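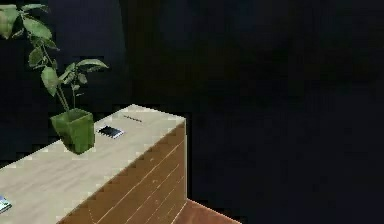

Grovo Household Words

Grovo is a list of words people use for the parts of a house and the things in it, with a note of where each speaker grew up. It was put together by Leonora Buenaventura and Ieuan Landeg from a written survey. The current release has 1,984 answers from 559 people.

Contents

answers.csv: one row per answer
prompts.csv: the 80 prompts, with the exact wording used
regions.csv: region codes and names
spelling_map.csv: original spelling and the form we grouped it under
check.py: looks for missing codes and repeated rows

All files are UTF-8 with commas as separators. Fields that contain a comma are in double quotes. Open them with the encoding set by hand if your spreadsheet program guesses wrong, as Excel did for two of us.

How the answers were collected

The survey was on paper first, then on a web form. Each prompt was a short written definition, such as "the cupboard under a bathroom sink" or "the strip of wood along the bottom of a wall." People wrote the word they would use when talking to family. They could skip any prompt, and most people skipped a lot of them. The paper forms were typed in by Mylene Dalisay and read over a second time by Senyo Adjei.

Web and paper answers are in the same file. The column source says which is which (p or w). Paper answers tend to be longer and have more remarks in the margin. We kept the remarks in the column note.
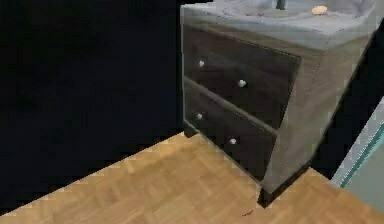 Columns in answers.csv

answer_id: a number, not reused when a row is removed
person_id: a random code, the same across all answers by one person
prompt_id: matches prompts.csv
word: the answer as written
word_group: the grouped form, from spelling_map.csv
region: where the person lived until age 12
age_band: under 30, 30 to 59, 60 and over
source: p or w
note: free text, often blank

Grouping

We grouped spellings only when the word was plainly the same, so "base board" and "baseboard" go together. "Baseboard" and "skirting" do not. "Vanity," "sink cabinet" and "bathroom cabinet" are three groups. If you need broader groups, build them from prompt_id.

Compound answers ("closet or press") were split into two rows with the same note. The first row is the word the person wrote first. We don't claim it is the one they use more.

Doors

Prompts 31 through 38 deal with doors and are the most uneven part of the set. Prompt 34 asked for "the thing you take hold of to open a door" and got answers for knobs, levers and pulls mixed together. Treat 34 as a general question. Prompt 36 asked for a door left partly open. "Ajar" and "cracked" are the common answers, and "on the jar" turns up in a handful of rows. 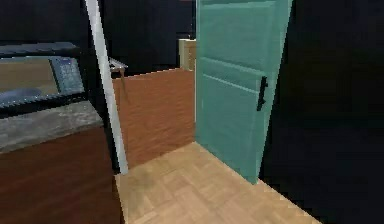

Door standing partly open, with a vertical pull handle.

Known problems

Region codes 7 and 9 were swapped on the first batch of paper forms. This was fixed in the December release, so please don't mix older copies with this one.

Row 813 has a blank word and a long note. It is kept on purpose, and check.py skips it.

People over 60 are thin in the western regions. Don't use the set to say that a word is dying out there.

Names, street addresses and phone numbers were removed from the notes by hand. If you find one we missed, tell us the answer_id and we will take it out.

License and contact

Free to use and share with credit to the Grovo word list. Hyun-seo Seo handles corrections. Open an issue with the answer_id in the title, one row per issue.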